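Nilell Desk Arm, kit or built
Vustico Robotics > Arms > Small arms

In stock. Ships from Nistmont. Kit or fully built, same price as last July.

Small tabletop arm, 3D-printed links, hobby servos in the joints. Two-jaw gripper. Payload 800 g straight up close to the base, a lot less at full stretch. Please read that twice before ordering, it's the number one return reason.

What can it do around the house? Short answer, less than you want. We get this mail every week so it goes on the product page now.

Does OK:
Pick and place of small stuff. Clothespins, corks, pens, wooden blocks.
Moving things in and out of a bowl or a tray, if the bowl stays put.
Sorting by color, with your own camera and a bit of patience.

Does badly:
Socks. Any cloth really.
Glass, anything shiny or clear.
Full mugs. Don't.

Can't do:
Fold laundry, load a dishwasher, clear a dinner table. No arm in our price range does this without somebody standing next to it, whatever the video says.
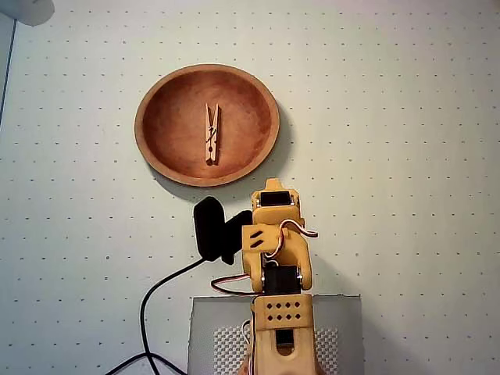
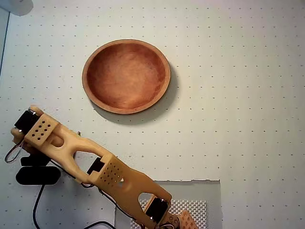

Nilell arm and bowl on the dotted mat.

Shop floor is a bit better. One part, one spot, same light all day, and it will earn its keep feeding a jig or emptying a small tray. Change the part and plan on teaching it over again. Our Jaiswal software records you moving the arm by hand and plays it back, or trains on the recordings if you have a decent graphics card. Start with 10 demos for a simple lift. A job with two or three steps wants far more, roughly 2000 before we'd leave it alone for an afternoon. Yes realy.

Speed: slow. You are faster. Your kid is faster.

Servos get warm on long runs, give them a rest. Gears are a wear part, spares are listed under Parts. Keep cables clear of the elbow, a snagged cable will stop the whole arm and you'll spend an hour blaming the software.

In the box
Arm (kit or built)
Servo cables, power supply, USB lead
Screws plus a few extra
Printed quick start, the long manual is a download

Not in the box: camera, computer, mat, bowl, things to pick up.

Warranty 10 months on servos, none on printed parts but the files are free so print yoru own. Returns ok if unbuilt. School orders, use the quote form and put the delivery address in the notes box, not in the subject line.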